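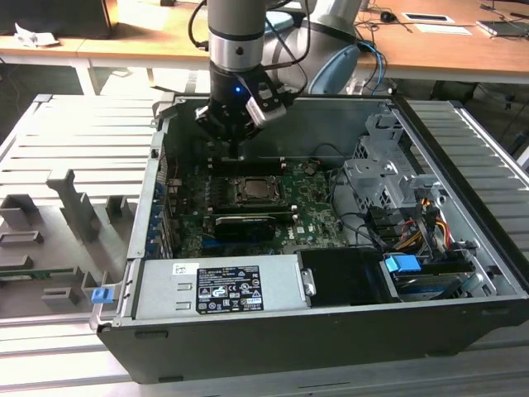 Gripper over the memory slots, case on its side, parts fixture to the left.

Notebook entry, June. Clikness cell, Pamurton workshop.
Present: M. Courtois (operator), M. Mallet (recording), T. Arnaud (safety and reset). Entry written by M. Mallet.

Purpose. To collect remote-control demonstrations of the memory and socket tasks on the desktop case, following the task sheet issued by Margaux Riviere. The target for the full set is 200 accepted demonstrations. The running total before this session was 33.

Set-up. Case secured with the open side upward. Fixture bolted in the position marked on the rails, and not moved during the session. Fixed view and wrist view both recorded. Time stamps were compared at 09.40 and agreed. Hand guiding was not used today; the arm was driven from the handset throughout, with the speed limit at 60 per cent of the normal setting.

Memory task. The operator reports that the approach is straightforward when the fingers are brought vertical well above the board and lowered without further rotation. Where she corrected the wrist angle late, the fingers drifted towards the neighbouring slot and the attempt had to be abandoned. Those attempts are retained in the log under "operator stop" and are not to be mixed with the accepted set. Mme Courtois also asks that the pause before contact be written into the task sheet. She holds still for a moment at that point by habit, whereas Timothée does not, and the two styles will be visible in the data.

Socket task. This one is slower. With the load plate raised, the fingers have to come in over the socket without touching the plate or the levers, and from the handset it is difficult to judge the clearance on the fixed view alone.

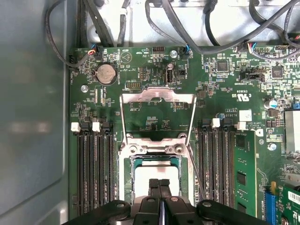

The operator therefore worked from the wrist view for the last part of each approach and returned to the fixed view to withdraw. She considers this the better method. It should be adopted by all operators so that the demonstrations are consistent. Finger force was left at the lower of the two stored values.

Faults. One loss of connection with the handset at 11.15. The arm held position as intended. Recording was stopped, the file marked void, and the arm returned to the start pose by T. Arnaud under the usual procedure. Cause not established. The receiver has been exchanged for the Shaikh unit and the fault did not recur before the close of the session.

Result. 60 demonstrations accepted over the two tasks, giving a running total of 93. Files copied to the Stomstead store and the copy verified.

Matters outstanding
1. Task sheet to be amended (pause before contact; change of view for the socket). M. Riviere.
2. Margaux Chauvin to confirm whether operator stops may be used for the recovery study. Until she replies they are to be kept and left unlabelled.
3. Cable at the wrist to be checked for slack at full reach before the next session. T. Arnaud.
4. Start pose for the socket task to be raised slightly. To be tried on one run first.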